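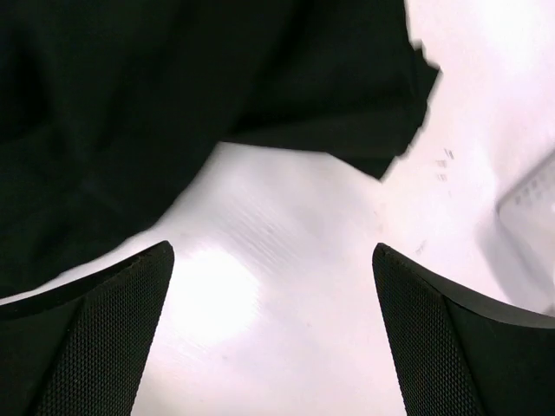 Voltei a mexer na folha de cálculo do orçamento em abril, com um café na mão e muito pouca vontade (quem já pediu dinheiro para equipamento sabe do que falo!). A pergunta era simples: compramos mais um posto de dois braços à Narkuvby ou esticamos o que temos por mais um ano? A Ada Sartori queria comprar já. Eu também, confesso, até abrir a proposta da Hindix e perceber que o preço do posto é só o começo da conversa.

É que depois vêm as peças pequenas. Dedos de garra, pastilhas de aperto, cabos, parafusos que desaparecem... Pus 800 euros de lado só para consumíveis e a Debora Sorrentino já me avisou que é curto.
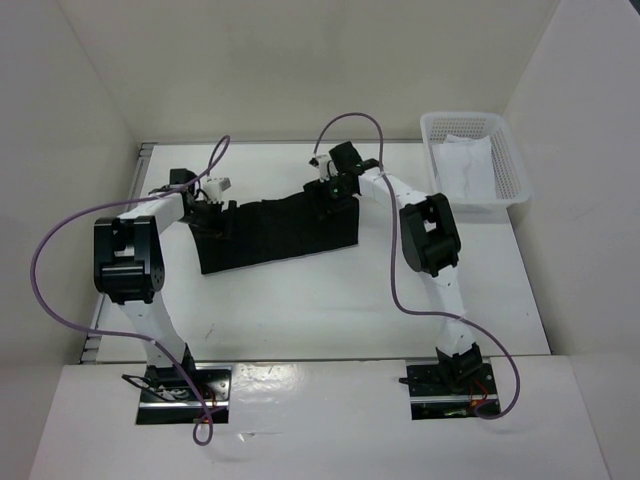
Os dois braços a trabalhar num pano preto, com o cesto ao fundo.

Pedi também preço à Vitale, que responde depressa mas cobra o transporte à parte, e à Zasto, que dá 3 meses de prazo de entrega e nem mais um dia de conversa. Se alguém tiver boas experiências com outra casa, escrevam-me, por favor!
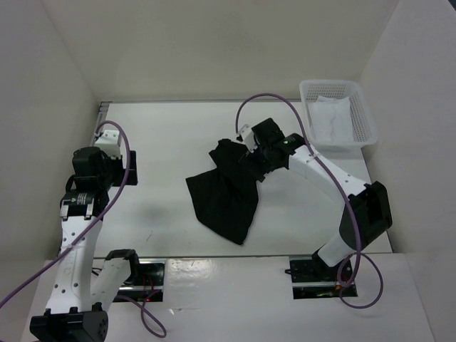
No orçamento, a linha que mais me custou defender foi a da cablagem. O Gianni Pellegrini achava que era dinheiro deitado fora, e eu lá lhe expliquei que quero calhas e braçadeiras incluídas de origem no posto novo. No atual, o cabo roxo do braço direito faz um arco por cima do punho e acaba numa laçada larga pendurada na borda da frente, e eu preferia pagar por um percurso mais arrumado. Ficou na lista, com dois jogos de cabos de reserva. A Slavica Matić fecha os números comigo até ao fim do mês e depois conto-vos o resto.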